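仿真环境下机械臂抓取示教数据的采集与整理
课程项目报告(第二组)
组员:Deividas Org、Rasmus Ozoliņš

一、项目概述

本项目的目标是在仿真环境里为一个模仿学习模型收集抓取示例。模型的输入是相机图像和关节状态,输出是末端位姿增量与夹爪开合指令。我们没有使用实体机械臂,全部数据都在渲染出的厨房台面场景中采集。项目内部把采集程序叫作 Rirnus,把后面的清洗脚本叫作 Juška,下文沿用这两个名称。

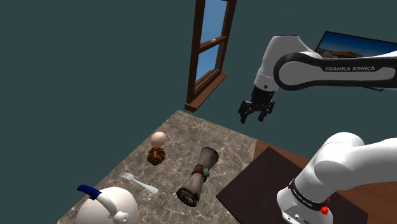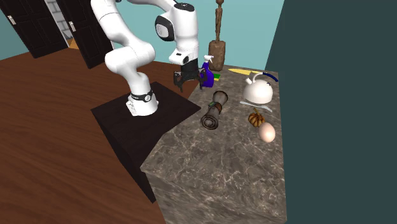
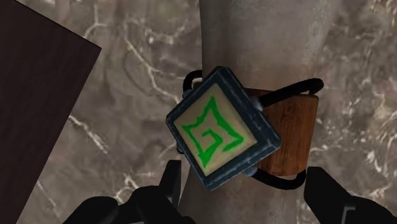

仿真场景渲染图,画面中均有大理石纹理。

二、分工

Deividas Org 负责场景搭建、物体摆放和 Rirnus 的维护。Rasmus Ozoliņš 负责 Juška、标注格式和训练部分。示教操作由两人轮流完成,每次连续操作不超过一小时,中间换人。报告第三、四节由 Org 执笔,其余由 Ozoliņš 执笔,最后合并修改。

三、采集流程

每一条示例对应一次完整的任务,从机械臂处于初始姿态开始,到操作者按下结束键为止。流程如下。

1. 程序从物体库中抽取若干物体,按随机位置和朝向放到台面上。如果两个物体的碰撞体有重叠,就重新抽取位置。
2. 程序给出一条任务指令,例如“拿起叉子”或“把鸡蛋移到台面左侧”。
3. 操作者用手柄控制末端执行器。平移和旋转分别映射到两个摇杆,扳机控制夹爪。
4. 结束后操作者选择“成功”“失败”或“作废”。失败的示例也保存,作废的只留日志。

相机有固定视角和腕部视角两类。固定视角的位置在每条示例开始前加一个小的随机偏移,同一条示例内不再变动。腕部视角跟随夹爪运动,离物体较近时画面会被物体占去大半,深度判断主要靠它完成。起初我们只录固定视角,试训练后发现模型在下探阶段经常停得太高,才把腕部视角加进来。之前录的那批没有重录,直接弃用。

随机摆放带来一个麻烦:有些物体的初始姿态在物理引擎里不稳定,放下后会继续滚动。我们的做法是让仿真先空跑两秒,等所有物体速度低于阈值再开始记录。圆形和卵形的物体仍有少量超时,程序会自动换一组摆放。

四、数据格式

每条示例存成一个独立文件,包含图像序列、关节角、末端位姿、夹爪开度、任务指令和结果标签。图像和状态最初用各自的时钟记录,回放时两者对不齐,最多差到四帧。后来统一改用仿真步数作为时间索引,问题消失。

任务指令保留原始文本,另存一个物体编号字段。两名组员对同一物体的叫法不完全一致,比如有人写“水壶”,有人写“茶壶”,训练时以编号为准,文本只作为语言输入的变体。

五、清洗与统计

共录得示例3,387条。Juška 依次做以下检查:文件是否完整,时间索引是否连续,夹爪是否至少闭合过一次,目标物体的最终位置是否与结果标签相符。

检查后可用于训练的成功示例为1,929条,失败示例为783条,其余为作废或文件损坏,不进入数据集。失败示例单独存放,目前只用来训练一个判断任务是否完成的小分类器。

失败的原因我们逐条看过日志,没有再细分统计。印象中较常见的有两种。一种是夹爪下降时手指碰到旁边的物体,把目标推开。另一种是抓细长物体时夹持点偏离重心,抬起后物体在指间转动,随后滑落。第二种情况在叉子上尤其多。把手指与物体间的摩擦系数调高可以减少滑落,但我们担心策略因此依赖不真实的接触,最后保留了默认值。

六、初步训练

训练使用课程提供的 Netent 计算节点。我们选了一个结构较简单的行为克隆网络,两路图像各用一个卷积编码器,与关节状态拼接后预测未来一小段动作。训练集和验证集按场景种子划分,保证同一组摆放不会同时出现在两边。

只用成功示例训练时,模型能够较稳定地移动到目标上方,抓取阶段的表现则因物体而异。体积适中、外形规则的物体较好,扁平物体较差。台面上物体较密时,模型有时会去抓离目标最近的另一个物体,我们认为和指令条件的权重偏小有关,还没有验证。

另外,两名操作者的习惯不同也影响了结果。Org 倾向于先调整好朝向再下降,Ozoliņš 常常边下降边旋转。混合训练得到的策略在下降前会有短暂的来回摆动。在每条示例中加入操作者编号作为输入后,摆动有所减轻。

七、存在的问题和后续安排

物体种类的分布不均匀。随机抽取时没有考虑每类物体被指定为目标的次数,结果有几类物体只作为干扰物出现过,很少被抓取。下一阶段会按目标次数补采。

光照和台面材质的变化也不够。现有场景的材质是手工指定的,我们打算在2月之前接入 Altum 材质库,用脚本批量替换台面和墙面。替换后需要重新检查物体与背景的对比度,过暗的组合要剔除。

手柄的旋转映射也要改。现在的映射以世界坐标为准,手腕转过去之后操作方向和画面方向对不上,新手容易出错。拟改为以夹爪坐标系为准,并保留切换键。

采集程序、清洗脚本和数据说明已提交到课程仓库。图像序列体积较大,放在组内硬盘上,需要时向 Ozoliņš 索取。

报告提交日期:2025年12月25日,星期四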